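4. Recording your examples

I keep my Fornero sim sessions short, 30 minutes tops, or my steering gets sloppy! Open the gripper, then start near the painting (it's The Scream in this one). 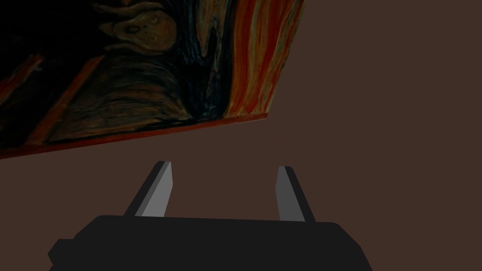

5. Mix up the views

I steer toward plain wall too, so Iden gets examples with nothing to grab.

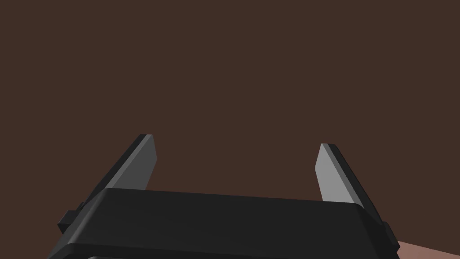 Fingers open, brown background, a bit of light surface at lower right.

Note: save after every run. I once lost 615 of them and I'm still sore about it.

6. Go in close

Ease up to the canvas slowly and keep the fingers apart.
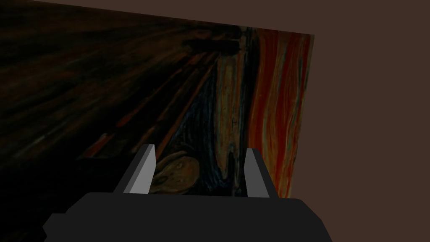
Caution: don't pad the set with near-copies. I'd take 500 varied runs over 3000 lazy ones any day. When you're happy with yours, hit Export and go on to section 7.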